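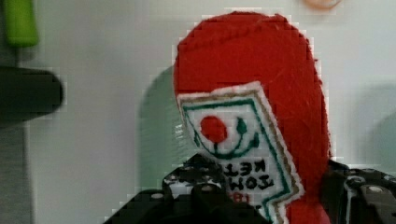 About Karnen

Karnen is a small research company in Trorport that studies how robots pick up soft things. We have a workshop, a loading door that sticks in October and opens again in spring, and a view of the harbour if you stand on the right chair. We publish what we find, license some of it, and do contract work for people who make machines that have to handle cloth, stuffing, foam and other materials that don't keep their shape when squeezed.

We opened on July 3, 2018, which we remember because the power didn't come on until the following afternoon. The company's founding meeting was held by the light of a parked van.

What we work on

Most robot grasping research began with rigid objects, and fair enough. A steel block is the same block before you touch it and after. You can measure it, plan a grasp, close the fingers and go to lunch. A felt toy is less cooperative. You plan for one shape, the fingers arrive, and the shape goes somewhere else.

The usual fix is to squeeze harder. This does work in the sense that the thing stays in the fingers. It also leaves you with a toy that has a waist. Our founder, Eyvindur Bergmann, spent the early part of his career at a packaging firm watching machines do precisely this to cushions, and came away with strong feelings on the subject and a free cushion.

Our method is called Villen. It goes like this: the gripper closes part of the way, stops, looks again through the camera at the wrist, and only then decides how much further to go. That's the whole idea. It took us a long time to have it and longer to get it published, one reviewer having described it as "what a person would do anyway," a remark we've since printed out and pinned above the kettle.

The details are where the work went. How far is part of the way? How long should the pause be? (Long enough for the material to finish moving, which for foam is no time at all and for a badly stuffed rabbit is most of a coffee break.) What should the robot look for in the second view that it couldn't have known from the first? We ended up training on the difference between the two views, so the system learns how a thing gives under pressure and never has to be told what it's made of.

How we gather data 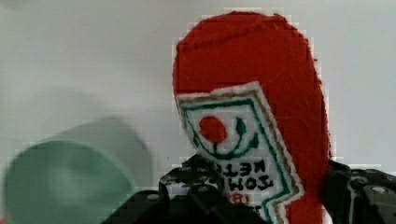

Villen learns from demonstrations recorded at the wrist, with no overhead camera and no model of the object. A person guides the arm through the grasp, the arm records what it sees, and we do that until somebody needs to sit down. The first full set ran to 2000 demonstrations. Wrist views are awkward to learn from because the gripper is always in them and usually in front of the part you'd like to see. The felt ketchup bottle is typical: the fingers cover its lower end, and the word KETCHUP on the label is reduced to a backwards KET. A system that depended on reading the label would be having a poor day. Villen uses the edges it still has, which here means the curve of the red felt and the notched side of the label, and compares them from one view to the next. A stitched border is a gift to us. When felt bunches, the stitching bends with it, and a line that has bent is a good deal easier to measure than fuzz that has moved.

We try to keep the ordinary clutter of a work surface in the recordings. Early on we cleared everything away and got beautiful results that fell apart the moment a neighbouring object wandered into view. So things now get left at the side, out of focus, minding their own business. The neater members of the staff have had to make their peace with this.

What we found

On our test collection of 77 soft objects, closing in one movement dropped 23 out of every hundred. With Villen it was 16. We'd like to tell you that the improvement was larger, and in the first draft of the paper it was, until we found that two of the test objects had also been in the training set. They came out and the numbers went down and the paper got shorter.

The result we're prouder of is less easy to put on a poster. Objects came back from the Villen trials in much better condition. Seams held and stuffing stayed more or less where the manufacturer had intended it. For the companies we work with, a dropped item can be picked up again, and a crushed one goes in a bin, so this tends to be the figure they ask about first. We're still arguing over the right way to measure it. The present method involves calipers and a fair amount of sighing.

Where it doesn't work

Long floppy things. Scarves, mainly. The second look assumes that most of the object is still near the fingers, and a scarf makes no such promise.

Shiny fabric gives trouble too, the highlights sliding around whenever the material does. And very stiff felt behaves so much like cardboard that the pause is wasted, although it does no harm beyond making the robot look as if it's having second thoughts.

We list these because we've read a lot of company pages in our line of work and have yet to meet the scarf problem on any of them. If you've solved it, the address is at the bottom and we will buy you dinner.

Aquino

Our current project is called Aquino, and it picks up where Villen leaves off, at the putting down. Letting go of a soft object turns out to have its own bad manners. Felt clings. You open the fingers and the toy comes along on one of them, leaning out over the edge like a passenger on a ferry. Aquino applies the same stop-and-look habit to release: open a little, check whether the object has parted company with both fingers, and adjust before moving off.

We have a method that works on upright objects with a reasonably flat base. For everything else we have a method that works when visitors aren't here.

Who we are

There are few enough of us that everyone has run the arm, labelled recordings and lost an argument about the thermostat. Some of us trained in robotics, one in textile conservation, and one came to fix the network and was given a desk. Eyvindur still does a share of the demonstrations himself. His grasps are slow and very gentle, and the trained system picks up the style so faithfully that we can tell from across the room whose data it's been learning from. We now balance the demonstrators in each set. He has taken it well.

Students join us for work terms in the fall and winter. Previous robotics experience is useful. Being able to sew is more useful, and we mean that: the objects need mending, and people who understand how a seam takes strain tend to ask better questions about grasping than people who don't.

Working with us

If you have a handling problem involving something soft, write to us and describe it. A sample is better than a drawing. Please don't send food. The collection contains play food only, and after the incident with the crumpets we intend to keep it that way.

We can usually tell you within a couple of weeks whether Villen is likely to help. When it isn't, we'll say so and suggest who else to try. Academic groups can have the training recordings for the asking, with the two misplaced objects left in a separate folder, labelled, as a caution to others.

Visitors are welcome by arrangement. Use the side entrance in October.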